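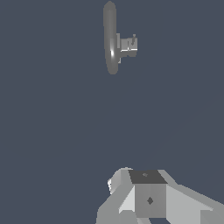
Last updated: July 6, 2025

Rarolance Cart Rules: README

Rarolance is an add-on for online stores that handles minimum order amounts, shipping thresholds and quantity limits per customer group. It runs inside the Ukden store platform and needs no changes to the theme files. This file covers installation, settings, the rule file format, the test data that ships in the package, and known problems.

Maintainer: Tibor Balogh
Rule engine: Mehwish Sial
Test data and import scripts: Wálter Cusi
Translations: Rajkumari Malhotra

What the module does

A cart rule is a condition and an action. The condition is checked each time the cart changes and again when the customer opens the checkout page. If the condition is met, the action runs. Actions can block checkout, show a message, hide a carrier or change the shipping price.

The module does not create discounts or voucher codes. Ukden has its own discount engine and Rarolance reads its result without changing it. If a discount brings the cart below a minimum, the minimum still applies unless the rule has "amount_basis" set to "before_discount".

Requirements

Ukden store, current or previous major release
A database user with the right to create tables
Scheduled tasks turned on, for rules with a start or end date
Write access to the folder modules/rarolance/cache

The module has no outside dependencies. It sends nothing to any server other than your own.

Installation

1. Back up the store database.
2. In the back office, open Modules, then Upload, and choose the package file.
3. Click Install. Four tables are created, all with the prefix rl_.
4. Open Rarolance, then Settings, and pick the default currency for rule amounts.
5. Clear the store cache.

On a multistore setup, install from the "All stores" view. Installing from a single store works, but the tables are shared, and the other stores will list the module as disabled until it is turned on for each of them.

Upgrading

Upload the new package over the old one. Do not uninstall first. Uninstalling drops the rl_ tables and the rules in them. Export the rules before any upgrade that changes the major version.

Rules saved by versions before the June release used a single field for customer group. The upgrade script copies that value into the new list field and leaves the old column in place. It can be dropped by hand once the upgrade has been checked.

Settings

default_currency - currency used when a rule does not name one
tax_mode - "included" or "excluded"; decides which cart total is compared
message_position - "top", "bottom" or "both" on the cart page
max_rules - upper limit on active rules, 50 by default
cache_minutes - how long compiled rules are kept, 60 by default
log_level - "off", "errors" or "all"

max_rules exists to protect checkout speed. It can be raised, but every active rule is read on every cart change. Stores with a long rule list usually have several rules that could be merged by listing more than one customer group in each.

log_level "all" writes one line per rule per cart change. Use it on a test store. On a busy live store the log table grows quickly and the module does not trim it.

Rule file format

Rules can be entered in the back office or imported from a CSV file. The file must be UTF-8, with commas between fields and a header row. Fields:

rule_id - whole number, unique; leave empty to create a new rule
name - text, shown only in the back office
active - 0 or 1
priority - whole number; lower numbers run first
groups - customer group numbers separated by a vertical bar
min_amount - decimal with a point, no currency sign
max_amount - same as above, may be empty
amount_basis - "before_discount" or "after_discount"
min_qty - whole number, may be empty
max_qty - whole number, may be empty
carriers - carrier numbers separated by a vertical bar, may be empty
action - "block", "message", "hide_carrier" or "set_shipping"
action_value - depends on the action
start_date, end_date - year, month, day with hyphens; may be empty
stop - 0 or 1; with 1, no later rule is checked once this one matches

An empty groups field means all groups, guests included. An empty carriers field means all carriers, except with "hide_carrier", where it is an error and the row is skipped.

Importing

Open Rarolance, then Import, and choose the file. The first pass only checks the rows and lists any problems by line number. Nothing is saved until the second button, Apply, is clicked. Rows with errors are skipped and the rest are saved.

An import never deletes rules. To remove a rule through a file, set active to 0, import, then use Clean Up Inactive on the rule list.
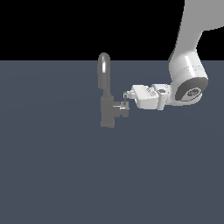
Two rows with the same rule_id in one file are both accepted, and the second overwrites the first without a warning. Sohail Awan reported this and a check is planned for the next release. Until then, sort the file by rule_id before importing it.

Order of checks

Rules are sorted by priority, then by rule_id. For each rule the module checks dates, customer group, amount, quantity and carrier, in that order, and stops at the first one that fails. Dates and groups come first as they need no query.

If two rules set the shipping price, the later one wins. If one rule blocks checkout and another shows a message, both take effect. A block is never undone by a later rule.

The stop field applies only after a full match. A rule that fails on quantity does not stop the list, even with stop set to 1.

Test data

The folder tests/data holds the files used by the automated tests. They may also be loaded by hand into an empty store.

carts.csv - 253 sample carts with totals, quantities, group and carrier
rules.csv - 38 rules covering every action and both amount bases
expected.csv - the expected result for each cart
groups.csv - customer groups used by the other files

The carts are made up. No order or customer from a real store was used. Totals were picked to fall on, just under and just over the thresholds in rules.csv, so the spread of amounts does not look like real sales and should not be used to plan thresholds or to measure speed.

Carts in expected.csv are matched by cart_id. The result column holds the final state of the cart page: allowed, blocked, or allowed with message. The shipping column holds the final shipping price, or is empty if no rule changed it.

Gaps in the test data:

Only one currency is used.
No cart contains downloadable products.
Guest carts are present, but none of them changes to a logged-in cart partway through.
Carrier prices are flat. Carriers priced by weight are not covered.

To run the tests, use the command "php tests/run.php" from the module folder. Add "--rule" and a rule number to run only the carts that touch that rule. The script uses its own tables with the prefix rlt_ and removes them when it is done. If it is stopped early, the tables stay behind and the next run will refuse to start until they are dropped.

Works with

Ayala one-page checkout: supported. Turn on "Refresh on carrier change" in the Ayala settings, or rules with a carrier condition will lag by one step.

Warnwood stock sync: supported, with one limit. Warnwood can lower a cart quantity when stock runs out, and that change does not fire the usual cart event. The rules are checked again at checkout, so a customer may first see a minimum quantity message there.

Other checkout modules may work if they call the standard cart update event. Those that write to the cart table directly will not.

Known problems

Messages longer than the column width are cut on save with no notice.
The rule list does not remember its sort order after a rule is edited.
With tax_mode "excluded", a cart holding only tax-free items is compared correctly but the message shows the wrong tax label.
A rule whose end date has passed stays marked active in the list until the scheduled task runs. It is not applied to carts.
The Duplicate button copies the dates along with everything else - check them before turning the copy on.

Translations

Back office text is in English. Customer messages are stored per language and fall back to the default store language if a translation is missing. To add a language, copy translations/en.php, rename it with the two-letter code and translate the right-hand side of each line. Leave the placeholders {amount}, {missing} and {group} as they are.

Reporting a bug

Include the module version, the store version, the tax_mode setting, an export of the active rules and the log lines for one cart that shows the problem. Remove customer names and email addresses from the log first. Reports about a third-party checkout should also say whether the problem remains with the default checkout turned on.

License

One license covers one live store and its test copies. The files in tests/data may be copied and changed freely, also for use with other modules.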